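Ferside guest houses to pay new linen fee

Owners of small guest houses in Ferside will pay a new laundry fee from December, the town council has decided. The fee is $140 per season and it concerns all houses with more than 3 bedrooms. 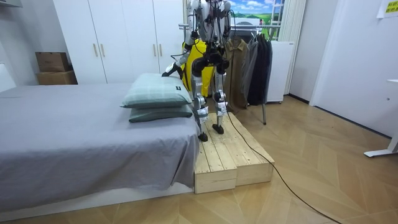 The money will go to the shared laundry at Ashour Street, where the old boilers must be replaced before winter. Last year the laundry washed 3,627 sets of sheets – a record for the town. At present, 69 houses are on its list.

Owners can pay at the council office until 4 pm, or by cheque. Houses which wash their own linen may ask for an exemption.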